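Zodar Two-Hand Coffee Task Kit
Equipment page, last updated 8/16/25

If you've landed here you're probably trying to get a pair of five-fingered hands to do something useful around a coffee machine, and you'd like to know what's in our kit and how well the method behind it holds up. I'm Beril, I built most of it, and I'll try to give you the good and the bad together.

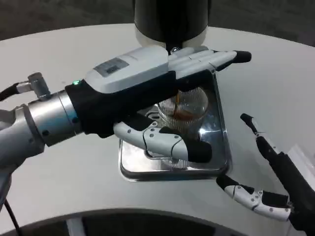

The method first, because the hardware only makes sense once you know it. We train one policy for both arms, and we train it on whole runs: reach for the glass, wait, take it away, hand it over. My first version (which I was very proud of, for one afternoon) had a separate policy for each hand and a little scheduler in between. It was fine until the glass had to change hands, and then both sides would wait for each other like two polite people at a door. Ertuğrul Akyol, who wrote the training code, talked me into throwing the scheduler out and letting one network see everything from the head camera. I sulked and then I ran it!

The bit I'd call the result is what we do with the thumb. Ribbed glass is a pain. The fingertips land on a ridge or in a groove and the contact readings look different every time, so the old policy kept squeezing harder to make sure. Now the thumb comes in first, the fingers stay nearly straight, and the policy only starts closing once the thumb reading has settled. We call it thumb-first closing, which is not a clever name, but everybody on the team knew what it meant right away so it stuck.

Numbers, for those who scrolled down looking for them. The training set is 1,033 demonstrations, all recorded by teleoperation at our Onport lab. We tested two versions of the policy, 400 trials each, same glasses, same machine. I'm writing up the full table with failure types and it'll go in the PDF with the kit, so please don't ask me for one magic percentage by email (people do). The short version is that thumb-first closing dropped fewer glasses during the handover, and it was slower. If you need speed, there's a setting for that, and you'll drop more.

What you get in the kit
The trained policy, both versions
The demonstration set, with the 561 runs we used for the handover study marked separately
Calibration scripts for the head camera and both wrists
A Sanitz drip tray insert, dishwasher safe
Mounting drawings for the Kılıçarslan pedestal table
One year of updates, plus my notes, which are long and contain some swearing

What you don't get
Arms, hands, a coffee machine or cups. We tried bundling cups once and shipping glass is its own research field.

A few things I'd want to know before buying. Shiny metal trays confuse the depth estimate, and ours did too until we put reflections into the training data on purpose, so if your tray is polished, leave the reflection setting on. Curved table edges are fine. Dark counters need a fresh calibration, and sometimes a second one after you've moved the lamp. Keep your cables slack at the elbow and clear of the drip area, and check them after a long session, I've pulled a connector loose more than once by being lazy about it.

The policy was trained with small amounts of coffee in the glass. Fill it to the brim and you're on your own (I've done it, bring a towel). Paper cups aren't supported yet. Ertuğrul has a branch for them and he's more optimistic about it than I am.

Orders and lab loans both go through the Zodar contact form. Tell us which hands you're using and which firmware they're on, and I'll write back with the right calibration files.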